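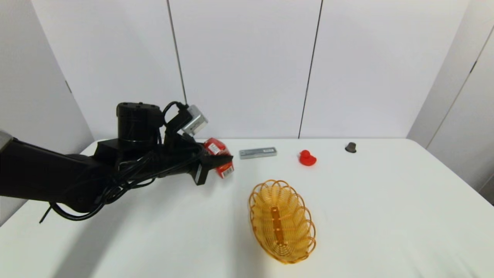
FOR IMMEDIATE RELEASE

Skundmont, August 19, 2023

Fladinex opens small-goods table at its Grastmont showroom

Fladinex, the household odds-and-ends seller, is adding a tabletop display to its Grastmont showroom. Opens to the public in September. Free entry, no booking.

The idea is simple. One white table, plain pale walls, a handful of small things set out with room between them. A red rubber duck. A slim gray box, long and flat. A carton in red and white. Things people keep in a drawer and forget they own.

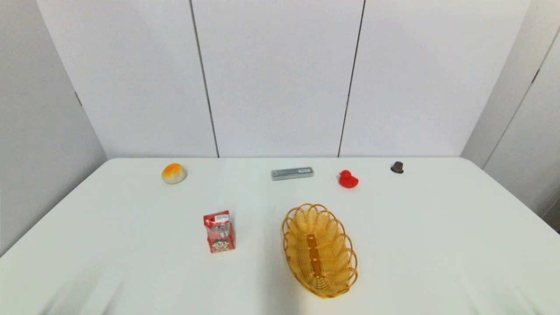
Items will change every 3 weeks, picked from a stock list of 400. Nothing over 300 grams goes on the table. Bun-shaped pieces and the little dark hat were early favorites with staff and will stay for the first round, along with the duck.

Visitors can pick things up. Please put them back, any spot is fine, the layout gets redone each mornng anyway. Small items not suitable for children under three.

Prices start at $34 for a boxed set. Single peices sold at the counter, while they last. Gift wrap by Deák, the paper shop next door, on request.

Showroom open daily, 10 to 6. Parking behind the building, enter from the side street. Step-free access at the front.

Press visits: ask for the showroom desk at Fladinex, Grastmont. Product list on request.

ENDS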